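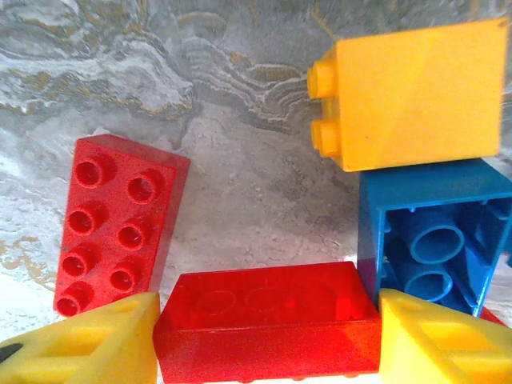
Speaker notes: budgeting for a second cell

Slide 1. Say hello, give my name (Arnout Jacobs, Biltik) and mention that the slides will go up after the talk. Ask who in the room has already bought an arm and who is still filling in the form. Most people at the September session were still filling in the form, so go slowly over the money part.

Slide 2. What we wanted to pay for. The job is sorting blocks by colour into bins. It is a cheap job to set up and easy to judge, so it makes a good base for comparing quotes. Say clearly that we are not selling sorted blocks. The question for the budget was whether to buy one better arm or two plain ones for the same bench.

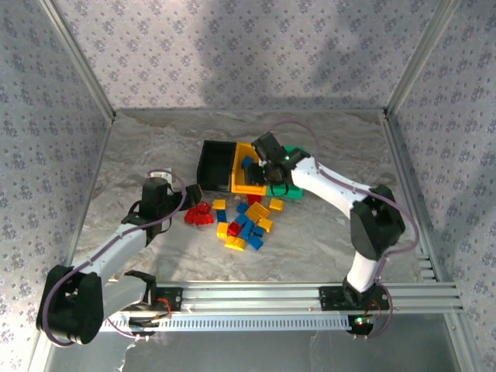 Two arms on one rail, with the bins at the back and the blocks still to sort.

Slide 3. The quotes. Flilico came in at 3099 for the pair, arms only. Clikis came in at 3501 with the mounting plates and a box of spare cables. On paper Flilico wins. Then read out what was missing from the cheaper one: plates, spare fingers, delivery. Once we had added those by hand the gap was small enough to argue over. Pause here, people usually want to write the two numbers down.

Don't get drawn into which supplier is better. I have only bought from each of them once.

Slide 4. Things that were left off our first sheet.
Rail and posts. We had put down "frame" with no figure next to it.
Wall covering and floor. Small money, but it took two orders because we measured the back and forgot the sides.
Bins. Buy spares in the same colours at the same time. The shop changed its green between our first order and our second.
Blocks. Roughly 100 for the bricks, and get the large ones.
Cable. Measure with the arm stretched right out, then add some.
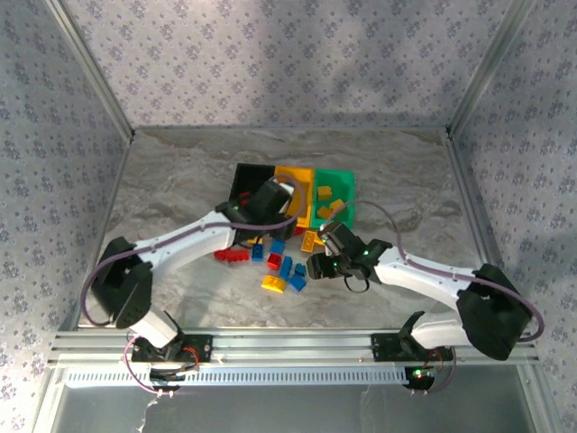

Slide 5. Staff time, which is the line I got most wrong. I had allowed two afternoons for setting up. Žydrūnas Kivi kept a log and it came to 121 hours over the first stretch, counting the time spent putting blocks back on the floor between runs. If your finance office wants one figure for labour, give them setting up and resetting as separate lines. Setting up ends. Resetting carries on for as long as you use the cell, and it should sit in the running costs next to spare parts.

Mention the Sunday delivery if there is time. Skip it if we started late.

Slide 6. One arm or two. We went for two. Reasons in the order they mattered: the bench was wide enough, a fault on one arm would leave us the other, and we had work planned that needs both. Against it: twice the cables, twice the fingers to wear out, and the two arms share the middle of the floor, so the work has to be planned around that. Our second sheet has a line for idle time. An arm that is waiting has still been paid for.

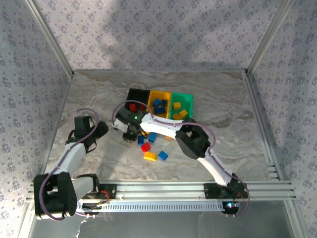

Tin-yau Liu wrote back on the draft of this slide that idle time shouldn't be counted as a cost at all, as the second arm was bought for the days when both are needed, and that a buyer with only sorting to do should get one arm and keep the rest for spares. Read that out. I half agree — it depends on how sure you are about next year's work.

Slide 7. What we are asking for this time. The same pair again for the Sepúlveda room, same rail, same bins, plates included in the quote. Spares ordered on day one. Po-yen Shek has the sheet with both versions side by side and will send it to anyone who leaves an address at the desk.

Questions. If someone asks about leasing, say we looked at it and had no quote in time.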